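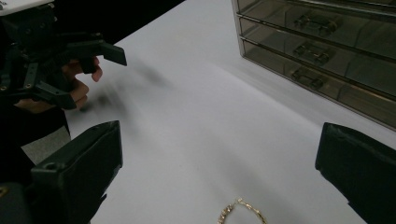

How long does a plank-on-frame hull take if you only work evenings? Going by my own log, 78 evenings from laying the keel to closing the last strake, and that was with a fairly simple ship.

January 1, 2023

Stayed in today and worked on the Rivik. She is a small coastal freighter, or will be, and I have been at her since April. The hull was finished before Christmas, so now it is all deck work, and deck work is where I slow down.

Started with the hatch coamings. I had cut the walnut strips last week and left them under a weight, and one had still taken a slight bend. Cut a new one. The other three went on with no trouble. I glued the forward hatch first and used the little square to check each corner before the glue grabbed. The aft corner on the port side was out by less than the thickness of a pencil line. Left it. The cover will hide it.

The plans are the problem with this ship. I bought them from Karagiannis, who draws them himself from the yard sheets, and the profile and the body plan are very good. The deck plan is less good. It shows two ventilators abreast of the forward mast, and the only decent photograph I have of the real ship shows them well behind it. She was refitted at least once, so both may be right for their year. I am building her as she looked when she was new, so I need to know which came first. I wrote to him before the holiday and have heard nothing, which is fair enough at this time of year.

Went through the Koltberg order in the meantime. It came in a box far too big for it. Two packets of brass eyelets, a coil of the thin rigging line, and the blocks, 30 of them in a plastic tube. The blocks are pearwood and nicely made, but the holes on a good many are not drilled clean through and I will have to run a bit down each one. I did six and stopped. My eyes are not up to that under the lamp after four o'clock.

Salvador Torres called around lunch to say happy new year and ended up talking about paint for most of an hour. He has been building the Tetora, the passenger liner, at a much larger scale than I would want to live with. He says the hull has had 14 coats counting primer and he is still not happy with the white. It dries yellow in his shop and looks fine in the kitchen. I told him it was the bulbs. He said he had changed the bulbs. He is thinking of sanding the whole thing back to the primer and starting over, and I told him to put her in a cupboard for a month first.

He also has a buyer asking, a man whose father was an engineer on the real ship. The offer is up to $2,000 with a case and a name plate. That sounds like a lot until you think of the hours in her. Salvador doesn't want to sell but he has no room for the next one, and his wife has been patient about the dining room. I don't think I could sell one of mine. I have given two away and still wonder how they are being dusted.

After lunch I tried the stain for the deck on some scrap. Three mixes, all from the same can, thinned by different amounts. The middle one looks closest to worn planking. The darkest one looked good too until I laid it next to the walnut, and then the coamings disappeared into it. Going with the middle one. I wrote the proportions on the back of the scrap piece and put it in the drawer with the plans, as I failed to do with the last ship and had to guess when I repaired the poop deck.

Dropped the good tweezers around three and bent one tip. Straightened it with pliers and it closes again, but there is a small gap if you hold it to the light. It will do for rope. For eyelets I will need another pair.

Before supper I dry-fitted the wheelhouse. It sits a little proud at the back edge where the deck rises. Two ways to fix that – sand the base of the wheelhouse to the curve, or let in a thin strip and sand the strip. The second is safer because I can always tear the strip out. Put a pencil mark where it needs to go and left the rest.

Still to do this week: drill the remaining blocks, stain the deck, make up the two mast bands, order tweezers. If Karagiannis writes back I can mark out the ventilators. If he doesn't I will do the anchors first.

Lights out in the shop at nine. Glue on the aft coaming still soft.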